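Candela Alcaraz had been making board games for years before she tried putting one on a phone. Feltport, her game about rival harbours trading cloth, came out for phones and tablets in December, and she is still fixing bits of it.

"The cardboard version took four people a whole evening," she says. "I wanted something you could play on a train."

In Feltport each player runs a harbour and sends ships along routes that other players can tax or block. The phone version keeps the same rules but drops the player count to 2, with the computer taking the other side if you are on your own. A full game lasts around 30 minutes.

Alcaraz wrote the rules and drew the map. The programming was done by Zawadi Were, who had worked on a card game called Zondis and was looking for something slower.

"Candela sent me a rulebook with 227 cards listed at the back," Were says. "I read it twice and asked her which ones she could live without."

Many of the cards went. Alcaraz says she argued for the storm cards and lost, then got two of them back after testing.

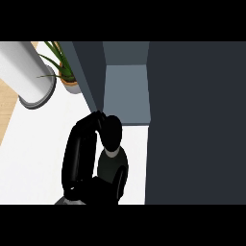
The hardest part was the map. On a table you can lean over and see every route at once, but on a small screen the northern ports ran into each other. Were tried zooming, then scrolling, and settled on a tap that opens one stretch of coast at a time.

"I didn't like it at first," Alcaraz says. "I kept losing my own ships. Then she added the list down the side and I stopped complaining."

Players have asked for online matches. At the moment two people can share a device or take turns by message, and Were says live play is being worked on — slowly, as she does it in the evenings.

The computer opponent has three levels. The hardest, named Palacios after a port on the map, taxes everything it can. Alcaraz has beaten it four times.

Her next game, Londetti, is about bridge building and will come out in a box first. Were has seen the rulebook and says it is shorter.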